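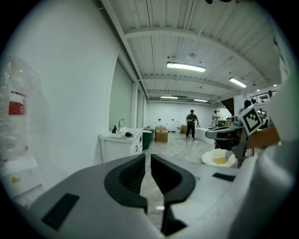
Iria 790 Vanity Unit with Worktop

Bathroom Furniture > Vanity Units > Floor-standing

22 Nov 2022, by Tapio Juntunen

The Iria 790 is a floor-standing vanity cabinet in white with a matching white countertop. It is supplied by Lultevico for bathrooms, washrooms and shared utility areas. The photograph shows a white vanity cabinet and countertop with a chrome gooseneck tap, placed beneath tall frosted window panels.

Dimensions and load

Cabinet width: 790 mm
Clearance required in front of doors: 300 mm
Maximum evenly distributed load on worktop: 60 kg
Finish: white, cabinet and worktop

The width is measured across the cabinet body. Allow extra at each end where the unit stands against tiling or window framing. The load figure applies to a cabinet that has been levelled and fixed to the wall at both rear brackets. An unfixed cabinet must not be loaded.

Tap

The worktop is drilled for a single deck-mounted tap. A high gooseneck spout gives room beneath it for filling buckets and tall containers. Low spouts can be fitted to the same hole. Where the unit is placed under a window, check that the lever travel does not foul the sill or frame. Taps are ordered separately.

Siting

The unit may be installed on stone, ceramic or sealed concrete floors. On polished marble, use the felt-backed feet from the Mutorton fixing kit and do not drag the cabinet into position. Lift it from the base rails with two people. Adjust the feet before connecting the waste, and check the level again afterwards.

Leave space beside the cabinet for a free-standing bin if one is wanted. The end panels are not drilled for hanging accessories.

Care

Wipe the worktop with a soft cloth and a mild detergent. Soap dispensers may be kept on the surface, but residue under the base should be removed weekly. Corded appliances should be unplugged and put away after use. Chrome parts must not be cleaned with acidic descaler.

Delivery

Cabinet and worktop are packed in separate cardboard boxes. Stack the boxes flat. Report transit damage before assembly. Replacement door hinges are tested to 3,000 cycles and are sold in pairs.

Related items

Eskola deck-mounted tap, high spout
Eskola waste and trap set
Mutorton fixing kit, stone floors
Iria end panel, white
Iria replacement hinges, pair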